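Home | Laundry | Mending | Kitchen | Small Rooms | Contact

How to fold basketball shorts so the numbers do not crack

2024-07-05, by Alina Bogdan

My son plays in a small summer league in Olgate, and since April I wash more sport clothes than normal clothes. The shirts are easy. The shorts are the problem, because the fabric is slippery, the legs are very wide, and there is a printed number which does not like to be bent in the same place every time. I tried several ways of folding and I stay now with this one. It takes less than a minute for one pair when your hands know it.

What you need

A flat surface, bigger than the shorts when they are open. I prefer something covered with fabric, because on a polished table the mesh slides away from you. A bed is also possible, but a soft mattress makes the fold uneven.

The shorts must be completely dry. Check the waistband with your fingers, also inside, where the cord goes. In my house the waistband needs half a day longer than the legs.

Step 1. Open the heap

Take the shorts by the waistband, one hand on each side, and shake them two times, strongly. If you cannot find the waistband, look for the side panel or the stripe and follow it up with your fingers. The stripe at the hem goes around the leg, so if you follow that one you will only come back to where you started. I did this many times.

If they are inside out, turn them now. Put one hand through the leg, catch the waistband and pull it back through. Do not pull at the print.

Step 2. Lay them flat

Put them down with the front up and the waistband away from you. Pull the two hems gently toward you until the side panels lie straight. Smooth the fabric with the flat hand from the middle to outside. Mesh does not need an iron, and the number must never be touched by a hot iron.

Look where the number is. On most pairs it is low on one leg.

Step 3. Leg over leg

Fold the leg without the number over the leg with the number. The print is now inside and protected, and the hems should meet. The crotch makes a small triangle which sticks out at the side. Fold this triangle in, so you have a long rectangle.

If your pair has a number on both legs, put a piece of thin baking paper between them before you close. My friend Catinca Cârstea uses an old pillowcase for this and it works also.

Step 4. Thirds, not halves

From the hem, fold up one third, then fold again to the waistband. With halves the crease came exactly over the number on our pairs. Before the last fold, check with your finger where the print begins - if it is under the crease, move the fold a little higher or lower.

Step 5. Store them standing

Put the packet in the drawer with the smooth fold up, like a book. We have six pairs in one shoe box, and my son can take one without destroying the others.

Some problems

The packet opens by itself. The fabric is too smooth. Tuck the last third inside the waistband, as with a pocket.

The white parts have a pink color. Folding cannot help with this. Wash red and white shorts cold, turned inside out, and take them from the machine immediately. Do not leave them in a heap while they are wet.

The number is already sticky. Keep this pair flat, or hang it by the waistband with two clips.

Red and white shorts before step 1: 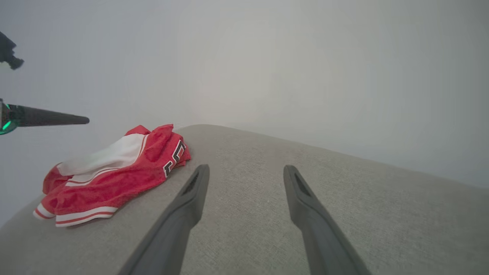
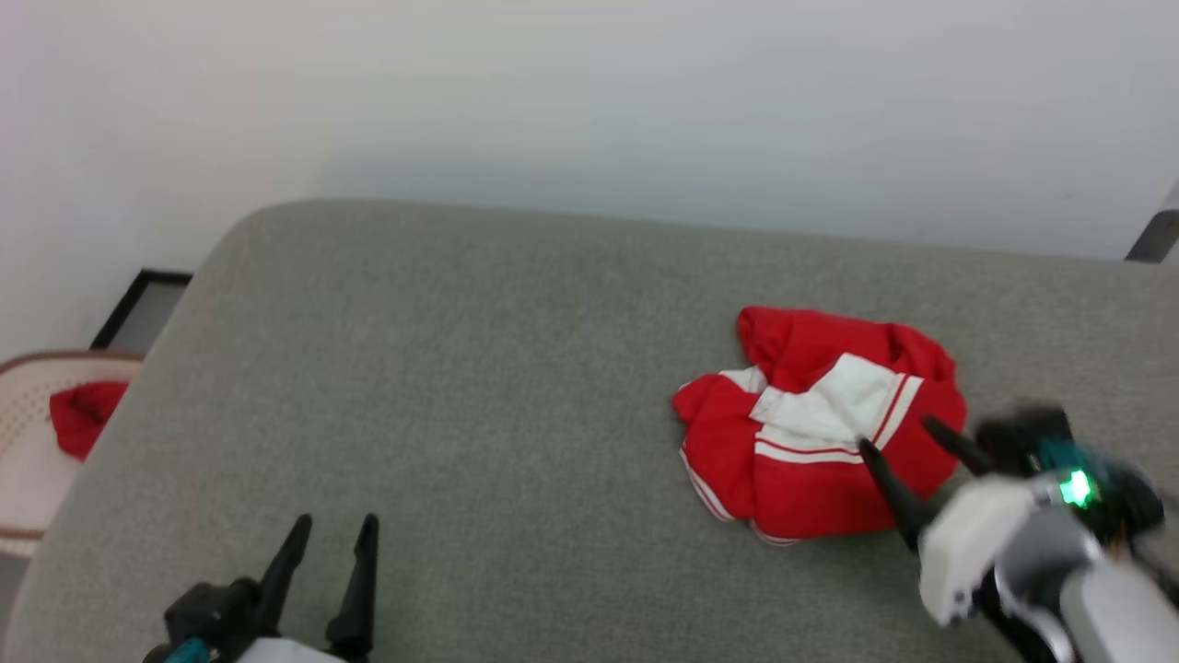
Both photos: still in a heap, with the white parts showing between the red folds.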